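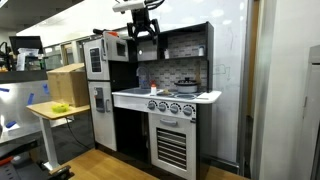

Why would you keep a toy kitchen when your own child is already too big for it, a reader asked under my last post, and did I not write only in spring that I want to own fewer things? It is a fair question. I thought about it for a week, and my answer is that I keep it until the end of August, when my sister comes with her two small ones. After that we will see.

A play kitchen is a strange piece of furniture. It takes the same floor as an armchair, and no adult can use it for anything. But when I cleaned it last weekend I found that I like it more than I remembered. The brick pattern behind the black shelves is printed quite nicely, and the faucet has a better curve than the one I wash my real dishes under. I am a little jealous of the microwave too. In our apartment there was never a good place for one, and in the toy it simply sits on top of the tall column.

The cleaning took me one evening. I used warm water with a drop of dish soap, a soft cloth for the doors, and an old toothbrush for the slats of the oven. The slats are the worst part. Dust goes in there and does not want to come out, so I brush along them and never across. The knobs I wiped where they are, without pulling them. I pulled one last year and spent 19 minutes to put it back.

Then I sorted the accessories. Over the years we collected 122 small pieces, from three different sets and some birthdays, and most of them lived in a bag under the bed. I put 13 aside to stay with the kitchen and packed the others for the exchange shelf at Flullska, the secondhand store near the tram. The pot with the black lid stays, of course. The little bottle with the red cap also stays – my daughter always called it "the sauce", and every soup had to get it.

I did not buy any storage boxes for this. I looked at the ones from Zenthorpe, they are pretty, but seven boxes for toys is already a new problem. The open compartment beside the oven is enough if I am strict.

If somebody knows how to remove old sticker glue from a white door without making the surface dull, please write to me. I tried cooking oil on one corner and it helped only halfway.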